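Tea, Turnips and Tall Tales: An Afternoon with Begoña Cabello

August 18, 2023

I got to Pelholm way too early, so I did what anyone would do and ate a cardamom bun on the harbor wall until it was time to ring the bell. Begoña Cabello opened the door with a pencil in her hair and another one in her hand. "You're the one who wants to talk about soup," she said, and went straight back to the kitchen. I followed her!

If you've read her cookbook, The Second Pot, you'll know she writes the way she talks, which is fast and with a lot of side trips. She's 72 now and has cooked for a living since she was a teenager, first in her aunt's lunch place and then on the ferries. I asked her what ferry cooking was like.

"Loud," she said. "You learn to put the lids on. You learn who gets sick and who eats double when the sea is bad. There was a second mate who wanted fried eggs in every storm. I made them, but I didn't look at him while he ate."

The book started as a stack of index cards in a cookie tin. Her old friend Tyra Sjöberg borrowed the tin one winter and typed the whole thing up without asking. "I was furious for an afternoon," Begoña told me. "Then I read it and I thought, well, this woman can spell." They printed 2000 copies with Nereck, a tiny press that mostly did bird guides up to then (there's still a very nice heron on the back page, and she refused to let them take it out).

I wanted to know about the turnips. There are seven turnip recipes in there, and I have never in my life met a person who wanted seven.

"You've been eating old ones," she said. "Buy them small. Don't peel them if the skin is thin. Butter, salt, a little vinegar at the end. If you still hate them, fine, eat a potato."

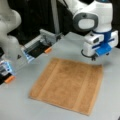 She had a pot going the whole time we talked, white beans with lemon rind and a bit of smoked fish, and every so often she'd stop mid-sentence to taste it. I asked if she measures anything at home. She laughed so hard she had to put the spoon down.

"For the book I measured. It was terrible. Lovisa Öberg tested everything, and she would call me and say, how much is a good splash? I said, how big is your pot? We went on like that for six months."

They're still speaking, and there's a new book on the way, all about bread and the things you do with it once it's stale. She's stuck on the dumpling chapter. Her mother made them one way, her mother-in-law made them another, and both sides of the family will be reading.

"I'll print both," she said, "and I'll put my mother's first."

We ate the beans at the counter, standing up, with the radio on. I went home with a jar of them and a bag of small turnips.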